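Put the Outlet on the Desk

Most office desks are specified from the top down: surface first, then legs, then a note near the end of the drawing set that says power by others. I think that order is wrong. The outlet position decides how a desk gets used more than its width or its finish, and it should be fixed before either.

The usual arrangement is a wall receptacle below the work surface. Every charger then means a crawl, so people leave cords plugged in permanently and drape them over the back edge. On the last floor I helped refit, for Meireles, we had 200 desks on order before anyone had marked a single outlet. Correcting that took 3 site visits and a second electrical permit.

A surface unit at the back edge avoids most of it. The angled housing matters. A flat flush-mounted socket collects crumbs and takes the full weight of a coffee spill, while a sloped face can be read and reached from a seated position. It also belongs at the wall, out of the writing area, and off to one side so that a monitor base can take the middle.

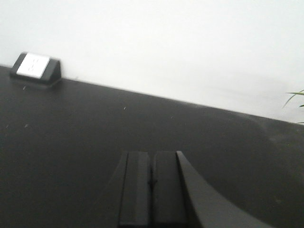
Angled outlet unit at the back of a dark desk, set against the wall.

The objections are reasonable. Huệ Trình, who reviews our drawings, dislikes any fixed object on a work surface because it dictates where everything else goes. My answer is that the monitor already does this. Nhyira Osei raises cleaning, and there I concede more. A housing adds edges that a cloth has to go around, and a matte black top shows every pale speck of dust. I would still choose the outlet and reconsider the black.

Cost is the weaker argument. The price of the unit is small next to the desk, and the wiring has to reach the workstation either way. What changes is when the decision gets made. Put the outlet on the first drawing, dimensioned from the wall and from the nearest side edge, and let the furniture supplier work to it.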